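Categories: Press releases, Textiles, Consumer

March – By the Baumgart press desk

Baumgart questions "lasts for years" claims on children's clothes

Pindach – Baumgart, the consumer testing group, today asked clothing sellers to stop printing durability promises on children's wear until they can show where the numbers come from. The group looked at 40 garments sold with such a promise. Only 9 came with any test report at all.

The reports that did turn up were thin. Prinport, whose label speaks of "1000 wears," sent a single page describing a rub test on flat cloth. Knees, seams and waistbands were not tested. Baumgart does not say the figure is false – it says there is no way to tell.
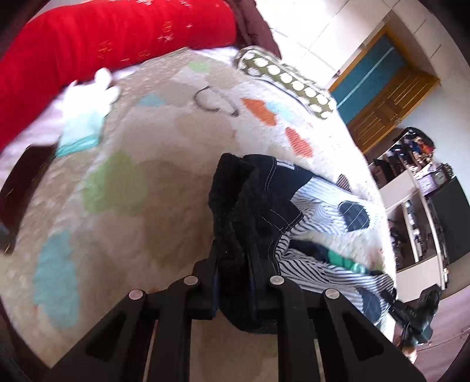
Child-size trousers over a multicolored blanket.

Skusell, which sells under a "hand-me-down ready" tag, pointed to a trial of 30 wash cycles. A school-age child can go through that many in one year, and the tag suggests a second owner. Asked how the two fit together, the company said the tag was "a spirit, not a measurement."

Baumgart has heard that sort of answer before. It wants sellers to name the test, the part of the garment tested and the result, in print large enough to read in a store. A voluntary code has been offered by the trade – the group will wait to see the wording before it welcomes anything.

The full results are free on request.

Contact: Baumgart press desk, Pindach | © Baumgart. All rights reserved. | Back to top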